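Product Watch: The Dutari Surface Care Package

Monday, July 29, 2019

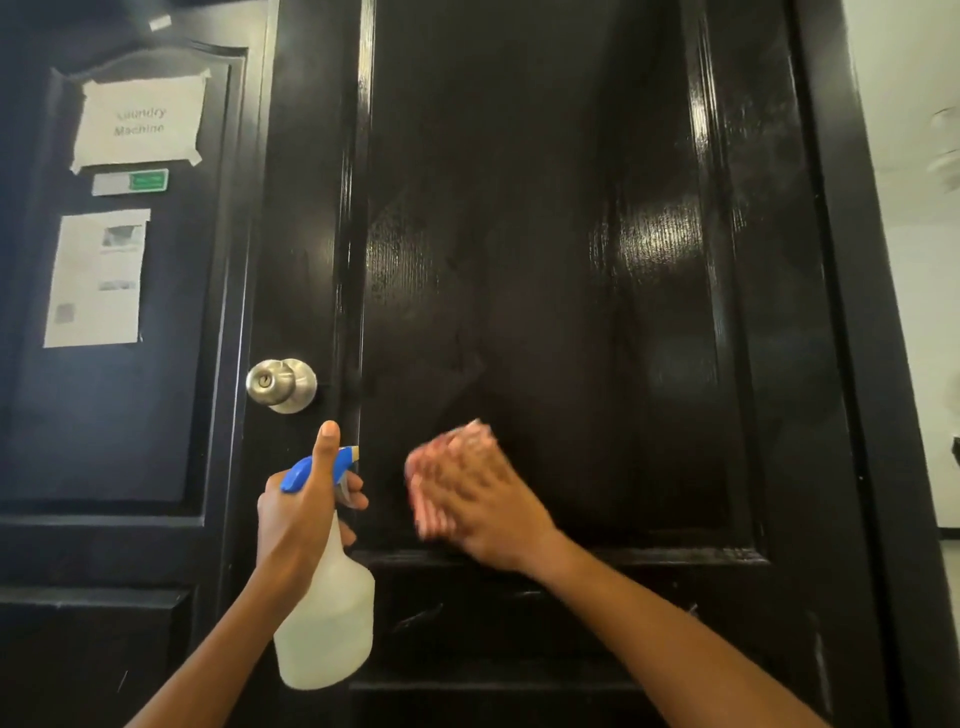

Dutari wants 2727 dollars for its surface care package, and for that money you get a training file, a license for one robot and 55 days of email support. The robot is extra. So is the arm, if yours came with only one. The sales sheet says the package will teach a two-armed service robot to clean "any vertical household surface," and by that Dutari means doors, cabinet fronts, tile and the sides of appliances. We have been reading sales sheets like this one for a while, and the word "any" always gets our attention. Take a glossy black door with a raised panel and grooves down both sides. One hand keeps a spray bottle upright with the fingers on a blue trigger, the other pushes a pink cloth flat across the paint, and the shine throws back a glare right beside the place being wiped. Streaks show on a finish like that from across the room. A person shifts their head a few inches to see past the glare. We asked Dutari whether its software does the same and were told that reflections are "handled in training."

Handled how? The package is built from recordings of people doing chores, which is the usual approach now and a reasonable one. Our trouble is with what comes after. The demo we were given ran on a Hamann rig, bolted to a heavy base, in front of a flat white cabinet door. It sprayed, it wiped, it stopped. Eight passes, all at the same height, all in the same direction. Pale paint under soft light hides nearly everything, and we would have liked to see the same eight passes on something dark.

We would also have liked to see a doorknob. Dutari's documentation has two pages on what it calls obstacles, and most of that space goes to light switches. The advice for knobs is to mark them as a no-go area during setup, with a margin on every side. On a wide door you lose a patch. On a narrow stile the margin takes up the whole strip, and that strip is where the fingerprints are.

Paper is another sore point. Plenty of doors and panels in shared buildings have notices taped to them, and a wet cloth will take one off in a single pass. The software can be told to leave paper alone, but only if it is marked by hand, and marked again whenever a sheet gets moved. The support desk agreed that this was "on the list" for the December update. We were told the same about grooves and molding, where the cloth now skates over the top and leaves the dirt in the corner.

The closest competitor is Fadeck, which sells a similar file for less and claims less. Fadeck lists the surfaces it has tested, says plainly that high gloss is not among them, and lets you try the thing before paying. Its wiping is slower and it has the same trouble with molding. Still, we know what we would be buying.

Owners of the Jestimo gripper should note that neither package supports the older two-finger version. Squeezing a trigger while keeping the bottle upright needs a hand that can do both, and Dutari mentions this only in the footnotes on the order form.

Our view for now is to wait. If Dutari will send a unit out and let us choose the door, we will gladly run the test and print the result. The offer has been made twice. Readers who have already bought the package are welcome to write in, especially if they have tried it on dark paint.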